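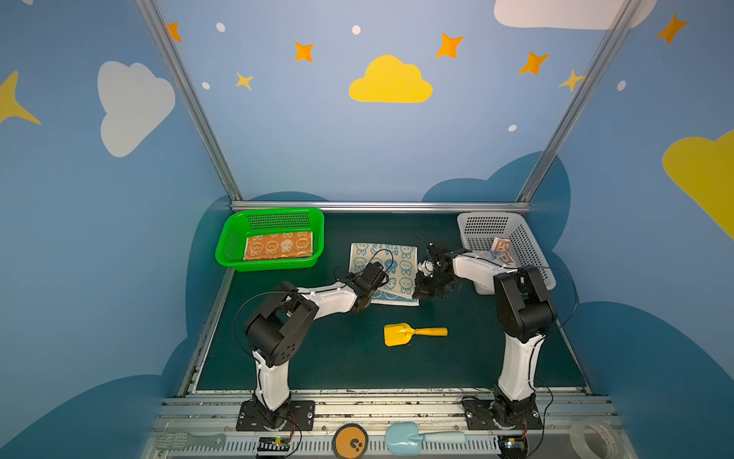
5.2 Does the second wrist view help?

The Firkar report claims that adding a camera at each wrist is what makes two-arm towel handling work. We wanted to believe this, and we no longer think the evidence supports it. Their test changed the cameras and the training set together, so the gain could have come from either one.

We repeated the test on the Larkbridge towel set, which holds 658 demonstrations of picking up, flattening and folding small printed towels between two baskets. Both policies were trained for 2,000 passes on the same data with the same settings. The only change was whether the policy received the wrist views. Each was then tested with 5 random seeds, and the towel's starting position was drawn from one shared list.

Averaged over seeds, the policy with wrist views did better. The spread between seeds was wider than the gap between the two policies, however, and the best seed without wrist views beat the worst seed with them. We would not call that a result. Reporting only the best seed, as the Firkar report does, would have given us a much nicer table and a claim we could not defend.

We also doubt the usual explanation, that the wrist camera shows the grasp more clearly. Once a towel is lifted, the holding fingers and the bunched cloth take up much of the near view, and little of the cloth's far side can be seen (Figure 5). A policy that needs to find a free corner at that point gets limited help from this view.

Figure 5. A wrist view with the right gripper's fingers pinching a light blue towel. The other gripper is open, and a folded orange towel lies in the green basket. 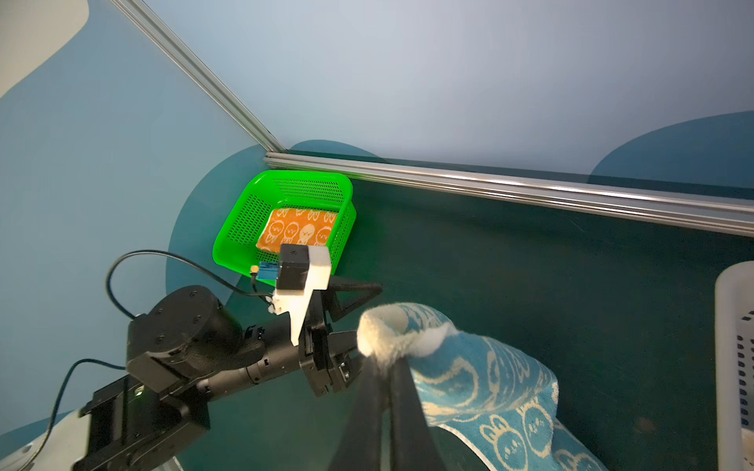

One reader of our November draft objected that we were asking the wrong question: a wrist view may matter most in the moments before contact, and a score for the whole task would hide that. This is fair. We scored only whether the towel ended up folded, and we have no separate score for the approach. A small benefit there could be real and still be lost in our numbers.

It does not rescue the original claim, which was about the whole task. Nor does the Likolero comparison, since it was run with a single seed. Until the approach is scored separately, we treat the value of the second view as unproven and keep both versions in the tests that follow.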